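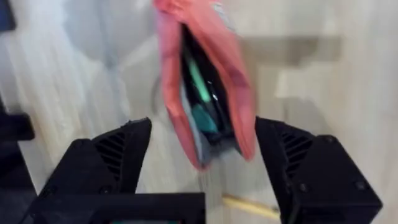 The **Verkley Traslow** is a compact station wagon built by Verkley at its Sikine plant. It shares its platform with the Teshome sedan but has a longer rear overhang and a lower load floor. The dashboard has no closed glove box on the passenger side; an open shelf takes its place, meant for small soft items such as a fabric pouch with a pen-like item inside. A lidded bin between the front seats holds larger objects.

## Body and chassis

The Traslow seats up to 4 and has a wheelbase of 262 cm. Front suspension is by struts, rear by a torsion beam. The tailgate is a single piece, hinged at the roof.

## Equipment

Two trim levels are offered. Both have a 12-volt outlet in the cargo area and a split rear seat. The higher trim adds roof rails, heated mirrors and a removable cargo cover.

## See also

- Verkley Teshome
- Sikine plant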